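4. Booking a rail pass through the Jinano app

Revised February 12, 2021, for app version 7. Replaces the older section by Sabine Fuchs, which trusted the price screen more than I do.

4.1 Before you start

Have your passport number and a rough route to hand. The app will tell you that you need neither. It will then ask for both on the last screen, and if you leave to look for them it clears the form.

Note: the pass covers 21 railways. The map in the app shades whole countries, which suggests that every train in them is included. Private mountain lines mostly aren't, and neither is the airport shuttle at Arnley.

4.2 Setting up the pass

1. Open Passes and choose Flexible or Continuous. Flexible is marked "best value". Work it out yourself for your own trip.

2. Enter your first travel day. Don't accept the date already filled in, as the pass starts counting from it whether you board a train or not.

3. Add your legs one at a time. The Plan For Me button once sent me from Badus to Bakker by way of two night trains and a ferry.

4. Check each leg for a small R. It means a seat must be reserved and paid for separately. The total at the top of the screen leaves these charges out.

Caution: "Instant refund" means credit to spend in the app. To get money back, use the web form and allow 54 days.

5. Pay, then save the pass to your phone and print it. Station wifi is advertised nearly everywhere and I wouldn't rely on it to load a ticket with an inspector waiting.

Clear old tickets and receipts out of your bag before you set off, keeping anything with a booking code on it. An expired reservation looks very much like a valid one at six in the morning.

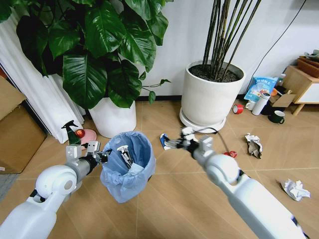 4.3 Activating the pass on the day

1. Open the pass and press Activate before boarding. The help page says you can do this on the train. Some inspectors disagree, and theirs is the view that counts.

2. Wait for the green bar. If it stays grey, close the app and try again.

3. Write down the pass number. The "over 2,581 stations" with staffed help desks include a good many where the desk is a telephone on a wall, and the person who answers will want it read out.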